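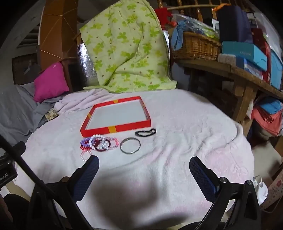 Fingers over the blanket, with the open red tray and the bracelets in front of it.

Hand-held gripper check, small soft items on a bed
Inspector: Wycliffe Owino
Date: 26 Jun 2021
Units compared: Tresau pads (set A), Branari pads (set B)
Task: bracelets, bangle and hair tie into the open tray

Before power-up

1. Finger pads seated in their frames, no lifted corners — OK
Comment: Set A was replaced in February and still sits flat. Set B had one corner up. Pressed back in and rechecked after 30 cycles, no change.

2. Screws on the finger brackets tight — OK
Comment: Checked by hand with the short driver. Do not use the powered driver on these.

3. Mesh surface clean — ATTENTION
Comment: Lint from plush blankets builds up quickly. Brush the pads before each run and write down when you did it. Two of the set B runs had no brush entry and I left them out of the comparison.

4. Fingers close evenly — OK
Comment: Set B closes slightly left of center. Within the limit, but look at it again next time.

5. Camera view clear of cable and straps — OK

Work area

6. Tray open and stable on the soft surface — OK
Comment: The tray can slide when a finger touches the wall. Come in from above and keep off the rim tabs.

7. Items in reach without leaning on the bed — OK
Comment: Leaning tips the tray.

8. Lighting — ATTENTION
Comment: A large dark shadow falls on the blanket between the fingers. The dark red-brown band and the black hair tie are the ones I would worry about. Move the lamp if you can, and note its position if you do.

9. Walkway around the bed clear — NOT CHECKED
Comment: To be done by the next person before starting.

Grip results

10. Beaded bracelets
Set A: 289 picks logged, accepted.
Set B: accepted with comment. Beads roll on the pad if the grip is at the very tip. Take them a little deeper.

11. Thin metal bangle
Set A: accepted.
Set B: rejected. It turned in the grip on the way to the tray. Grip away from the clasp.

12. Elastic hair tie
Set A: accepted with comment. Picks up blanket fibers along with the tie.
Set B: same.

13. Overlapping bracelets, one at a time
Set A: accepted with comment. The second bracelet often comes along. Lift slowly and stop if it does — a fast lift throws it.
Set B: not finished.

After the run

14. Pads inspected for cuts and loose threads — OK

15. Files copied and run numbers match the sheet — ATTENTION
Comment: Run 799 is on the sheet twice. The second entry should be struck out.

16. Unit back in the Hermans case, fingers open — OK

Follow-up
Keep set A on for the Palteo comparison. Set B goes back on the bench for the closing offset and item 11. Next full pad inspection at 500 cycles, both sets.

Signed: W. Owino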